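Can a Machine Tidy the Bench Yet?
April 18, 2021

The Romwood teaching laboratory has been asked more than once whether its end-of-day chores could be handed to a machine. I have followed the matter for some time and wish to set down my present view, which is a cautious one.

The chores are modest. Glassware must be collected, emptied where necessary, and returned to its proper place. The list kept at Romwood runs to 47 tasks, and most of them begin with something as plain as a beaker in a tray.

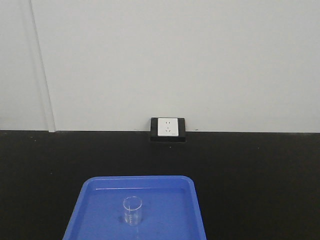

A clear beaker on a blue tray, with the wall outlet behind.

Clear glass remains a difficulty. A person finds the rim without thinking, whereas a machine must locate an object that takes on the color of whatever lies beneath it. It must then close its fingers firmly enough to lift and gently enough to do no harm. 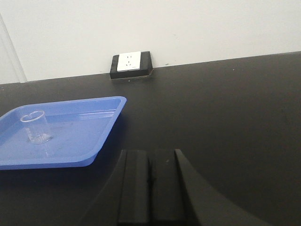 Bălan wrote in response to an earlier post that lifting is the easy part, and that the real test is whether the machine knows a dirty beaker from a clean one.

I accept the point. Putting things away requires judgment — a beaker with a little pink at the bottom and a stirring rod still in it should not be treated as one ready for the shelf. 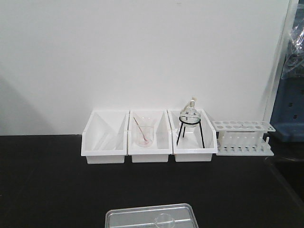

The published notes from the Irncombe trial, which ended in June, take a similar position. Of 292 attempts at simple transfers, 13 were abandoned, and those involving 2 objects at once were set apart for later study. I regard such results as encouraging for single items and of little help for a full bench. Until that changes, the evening rota at Romwood will stay as it is.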